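Prellport Forums > Printing > Materials and Storage

Thread: Nylon that pops no matter how long I dry it

kestrelbench
OK, I'm stumped and a little cranky. I have a spool of Kwok nylon, the natural color, and it pops and hisses at the nozzle like bacon. I had it in the dryer for 12 hours, printed a bracket straight after, and it came out fuzzy with hairs all over the inside corners. My PLA and PETG come off the same printer looking great, so I don't think it's the machine. Is the spool just junk? It was vacuum sealed when I opened it in July.

tallow_and_tin
What dryer, and what did you set it to? Nylon wants a lot more heat than PLA. If you ran it at 50 you've basically given it a warm nap.

kestrelbench
Ha. Yes, 50. That's the top of the dial on mine, a little Citport box I got used.

tallow_and_tin
Well there you go! Kitchen oven or a better box. I'd stop blaming the spool.

Robel Beyene
I'd be careful with the kitchen oven. Mine swings wildly, and I softened a plastic spool into a taco shape trying this (filament was fine, spool would never turn again). If you go that way, stick a separate oven thermometer in there and watch it for an hour before the filament goes anywhere near it.

I gave up on the oven and built a dry cabinet out of an old food dehydrator, and that's been good to me. My steps, since somebody always asks:

1. Cut the middles out of the trays so a full spool fits, but leave the bottom one whole so nothing drops onto the fan.

2. Put a cheap humidity meter inside and another one in the room. The one inside is useless if you have nothing to compare it to.

3. Clear off a work table and have your gasket tape, knife and tubing within reach before you peel anything. That tape grabs whatever it touches first.
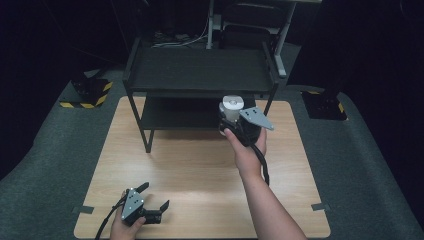

4. Run the gasket tape around the lid in one piece, with the joint at the back.

5. Drill one hole for the feed tube and print straight from the cabinet. Nylon starts drinking again the minute it's out in the air, so drying it and then hanging it on an open holder for a long print gets you half a good part.

6. Weigh the spool before and after. When it stops getting lighter, it's done.

oddsock_pete
Number 6 is the only one that matters to me. I quit trusting timers years ago. My last nylon spool lost 9 grams and it printed like glass afterward.

mirrorlake
Going to disagree with the dehydrator thing. I had one and the air coming in was just my basement air, warmed up. In a humid house you're pushing damp air over the spool all day long. A sealed box with fresh desiccant did more for me in two days than the dehydrator did in a week.

Robel Beyene
Warm air holds more water, though, so the same damp air at a higher temperature still pulls moisture out of the nylon. Desiccant is great for keeping it dry. I wouldn't want to wait on it to get a wet spool dry.

mirrorlake
I get the theory. I'm telling you what happened in my basement, where the meter says 52 percent on a nice day.

tallow_and_tin
You could both be right, you know. A dehydrator that barely gets warm isn't going to do much for nylon in any basement.

kestrelbench
So heat first, then desiccant to keep it there? I do have a Liltodora dry box I've been using for PETG. Could I feed from that?

oddsock_pete
Sure, if the lid really seals. Put a meter in it overnight and see if the number creeps up. And swap the beads, they're probably tired by now.

kestrelbench
Just checked and the beads are a sad pale green, which I'm told is not the good color. OK, new plan. Weighing the spool tonight, borrowing my sister's dehydrator (she makes jerky, so it should get properly hot), then straight into the dry box with new beads. Will post the bracket when it's done, fuzz or no fuzz.

mirrorlake
Clean out the jerky smell first or your brackets will be teriyaki.

Robel Beyene
Post both weights too please!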